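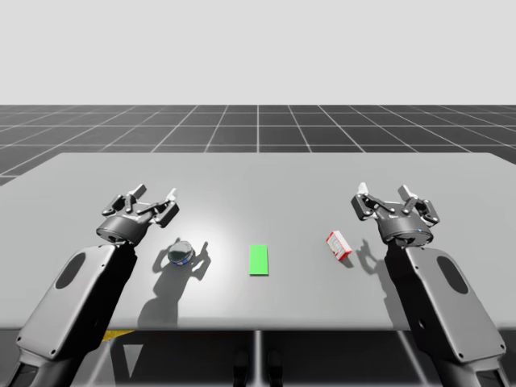

Graltetti Brings Three Documentaries to Streaming in December

Independent film distributor Graltetti will release three feature documentaries on the Wavby streaming service this December, the company announced. The films are "The Salt Ledger," "Timach" and "Night Ferry, Winter Hours." All of them played at regional festivals earlier in the year and are being offered to home viewers for the first time.

The release is the first under a new agreement between Graltetti and Wavby. Under its terms, Graltetti's nonfiction titles will move to Wavby after their theatrical runs end. The films will be included in a standard Wavby subscription and can also be rented one at a time.

About the films

"Timach" is the longest of the group. It follows a single year in the mining town of the same name, beginning with the week the last shaft was closed and ending with the first school term of the following fall. The film has no narrator and no on-screen interviews. Conversations are heard as they took place, in kitchens, at the bus stop and in the waiting room of the town clinic. The filmmakers recorded 253 hours of material and spent two years editing it.

The theatrical version of "Timach" was shown in two parts with an intermission. Wavby will carry it the same way, as two linked files, so that viewers can stop at the point the editors intended. The intermission card and the music that plays under it have been kept.

"The Salt Ledger" is built around the account books of a family-run salt works. A cache of the books was found in a boathouse, and the film uses them to trace who was hired, who was paid late and who left without collecting wages. Much of the film consists of pages from the books, read aloud by descendants of the people listed in them. The rest was shot at the site of the works, where the drying pans can still be made out at low tide.

"Night Ferry, Winter Hours" was shot entirely on board a car ferry between the last evening crossing and the first one of the morning. The crew cleans, repairs, eats and sleeps. It is the shortest of the films and the only one in black and white. The sound was recorded on board and has been remixed for home listening. Graltetti recommends headphones or a good pair of speakers – a lot of the film takes place in the engine room, and the low end matters.
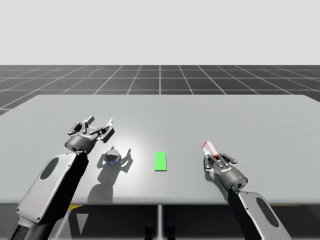 Picture and subtitles

Each title was checked against its festival master before delivery. "The Salt Ledger" has been regraded for home screens, after festival audiences reported that some of the handwritten pages were hard to read in the darker passages. The changes are limited to those pages. No scenes were added or removed.

All of the films will have English captions for deaf and hard-of-hearing viewers. "Timach" and "The Salt Ledger" will also have audio description. An audio description track for "Night Ferry, Winter Hours" is in progress and will be added to the title page on Wavby when it is finished.

Sakalauskas Prize

"The Salt Ledger" is also a finalist for the Sakalauskas Prize, which is given each year to a documentary that makes original use of archives. The winner will be announced after the streaming release. Graltetti has made the film available to the jury in its theatrical version, without the regraded pages, as the rules call for the cut that was entered.

Theatrical screenings

Theaters that have already booked any of the films for December may keep their dates. The agreement with Wavby does not limit repertory or community screenings, and Graltetti will continue to take bookings for all of its nonfiction titles. A projection file and a printed program note are supplied with each booking. For "Timach," theaters are asked to hold the intermission to 15 minutes and to bring the house lights up for it.

Schools and libraries can license the films directly from Graltetti. The educational license covers classroom use and on-site group screenings, and includes a study guide for "The Salt Ledger" with copies of several ledger pages.

Press materials

Screening links are available to working critics on request and remain active until the release. Reviews of "Night Ferry, Winter Hours" may run at any time. Reviews of "Timach" and "The Salt Ledger" are embargoed until the morning of release, 9 a.m. Eastern. Publications that reviewed the films at festivals may repost those reviews without waiting for the embargo to lift.

Stills, posters and full credit lists can be requested from the Graltetti press office. Please state which title you plan to cover and whether you need print-resolution files.

About Graltetti

Graltetti distributes independent documentaries and short films to theaters, schools and home viewers. The company handles new releases as well as older titles that have gone out of circulation.

About Wavby

Wavby is a subscription streaming service for independent and international film. It is available on the web, on phones and tablets, and on most connected televisions.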